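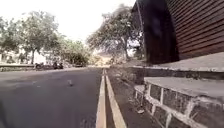 Cream-yellow curb strips along an asphalt road.

Street Repair and Resurfacing: Common Questions

Last updated 29 Sep 2018

Who takes care of my street?

The Town of Grultov maintains all public streets inside the town line except Dusow Road, which belongs to the county. Private lanes are the job of the people who own property on them. If you don't know which kind you live on, look at the street sign. Green signs are public and blue signs are private.

How do I report a pothole?

Call the Public Works desk or fill out the form at the front counter. Give the nearest house number and say which side of the street it's on. "Near the big tree" sends the crew back and forth, so please be as exact as you can. You do not need to measure the hole. If you have already reported it and have your request number, use that number again when you call. A second report slows things down.

How long will it take?

Potholes on through streets are usually filled within 5 working days. Side streets take longer. In January the hot mix plant is closed and we use cold patch, which holds for a while but often has to be redone in spring. There were 2,147 requests in the last budget year, and they are handled by how bad the damage is, then by date.

Why was my street patched when the whole thing needs repaving?

Patching and repaving are paid for from separate accounts. Patch money can be spent at any time of year. Repaving money is set once a year and goes to the streets on the list. 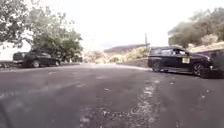 One resident of Raso Street wrote to ask why the crew filled the cracks there in spring if the street was going to be repaved the same fall. The answer is that open cracks let water into the base, and a bad base costs far more to fix than the top layer. The filler comes up with the old surface when the street is milled.

How are streets picked for repaving?

Every street gets a score based on cracking, drainage and traffic. The lowest scores go on the list first, with some changes when a water or gas line is about to be replaced. We don't like to pave a street and then dig it up. You can see the list at Town Hall or at the library.

What happens when my street is being paved?

You'll get a door notice at least 6 days ahead. Signs go up the day before. 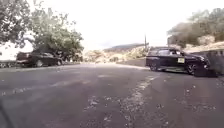 Cars must be off the street by 7 a.m. on the posted dates. Any vehicle left behind is moved to the nearest open street, and the owner pays the tow. If you work nights or have a medical need for a car close to the door, call the number on the notice and the contractor will work something out with you. Trash pickup goes on as usual, but put your cans out the night before.

Who does the work?

Small repairs are done by town crews. Milling and paving are contracted out, currently to Brandão Paving. Their foreman can tell you about the day's schedule - anything to do with billing, damage or complaints should come to us.

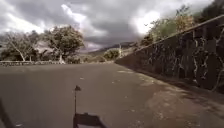 Stone walls on both sides of the road, heavy cloud overhead.

Does rain change the schedule?

Yes. Hot mix can't go down on wet ground. If a job is rained out, the parking ban is lifted by noon and new signs are posted.

Can I have my driveway apron paved at the same time?

Yes, if you ask before work starts. There is a $200 permit fee, and you pay the contractor for the asphalt. The permit form is at the front counter.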